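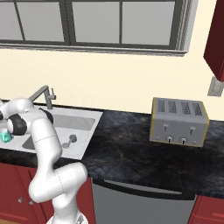
7 July 2023

Back on remote control for the simulated kitchen. Handheld controller in the right hand, clutch under the thumb, left hand free for the keyboard. Pakeo build from last night, which fixed the rotation lag but brought back the small jump on re-clutching. I have started holding still for a beat before I let go of the clutch. That helps.

Task is still the mug. Bring the arm in, close on it, lift, set it down upright, back off. The set of demos stands at 1,222 and the target is 2,000 before October, when the Dralesero training slot opens. Managed 41 today before my wrist complained. Threw out 4 for going over the time limit.

Main trouble is wrist angle. With the mug on the counter right beside the sink, I tend to bring the forearm in low and run short of room to turn the gripper. Wrote myself a rule: raise the elbow first, then rotate, then drop. It costs time on every demo but the paths come out smoother in the plots.

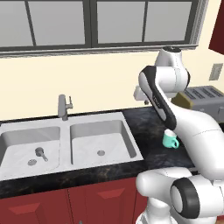 De Bruijn wrote back on the shared log that slow demos are fine as long as the pauses get trimmed, and that a policy trained on my long hesitations will learn to hesitate. Fair point. I asked whether to trim by joint speed or by gripper speed. Joint speed, apparently, with a short margin kept at each end of a grasp so the close command isn't lost.

Tried the trim script on this afternoon's files. It ate the settle time after release in several of them, so I raised the margin and ran it again. Will replay a batch tomorrow before touching the older ones. Also need to stop looking at the side view while lowering. I judge height badly from it and correct late, and the correction shows up as a hook at the bottom of the path.

Mug start positions need more spread too. Too many of mine sit close to the sink, so I moved the spawn region out along the counter.

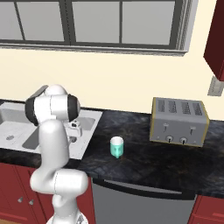 For tomorrow

Replay the trimmed batch at full speed.
Check the clutch jump with the filter off.
Handle facing the front, left and right, same number of each.
Tape for the wrist.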